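# Elongated coins going dull in the album, what do I do?

Hi all, I've been collecting pressed pennies since I was a kid and I finally got serious and put them in order. I'm at 523 now, mostly from museums, lighthouses and rest stops, and my goal is 599 because that's how many slots are left in the three albums I bought in one go (don't ask).

The trouble is the oldest ones. Anything I rolled before I knew to use shiny pennies has gone a dark chocolate brown, and a couple from the Wiltberg tram museum have green spots near the edge. I tried ketchup on one of them and it came out pink and weird. Is there a gentle way to do this, or should I leave them alone? Also, are the soft vinyl pages bad? Mine smell like a shower curtain.

– plillument_fan

**Indrek Stankevičius**

Ketchup will do that! It's the acid. It strips the brown and leaves raw copper, and raw copper looks pink until it tones again. Give it a year or so and it'll mellow.

For the brown ones I'd do nothing, brown is just what older copper looks like and I like it. The green spots are the ones to deal with. Soak those coins in pure acetone in a glass dish for a few minutes, lift them out with something that isn't your fingers, and let them air dry on a paper towel. Open a window and keep it away from flames. If any green is left, a wooden toothpick and a drop of mineral oil will usually lift it. Don't rub hard – the design on a rolled coin is shallow. 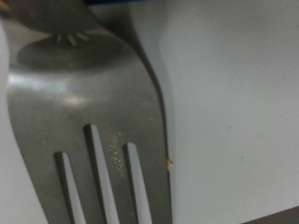

*Fork, close up. Stainless steel.*

And yes, get rid of the smelly pages. That smell is the plasticizer in the PVC, and it can be what turns coins green. Look for pages marked PVC-free. I moved over 1000 coins out of old vinyl one February and it took me most of the month, but I haven't had a new green spot since.

**majali_rolls**

just use a pencil eraser, works for me

**Kelar Pete**

Please don't use the eraser, it leaves tiny scratches. Agree with Indrek on the acetone. One more thing: if the Wiltberg machine is still running, take 30 bright pre-1982 pennies and re-roll the designs you care about. The zinc ones come out streaky.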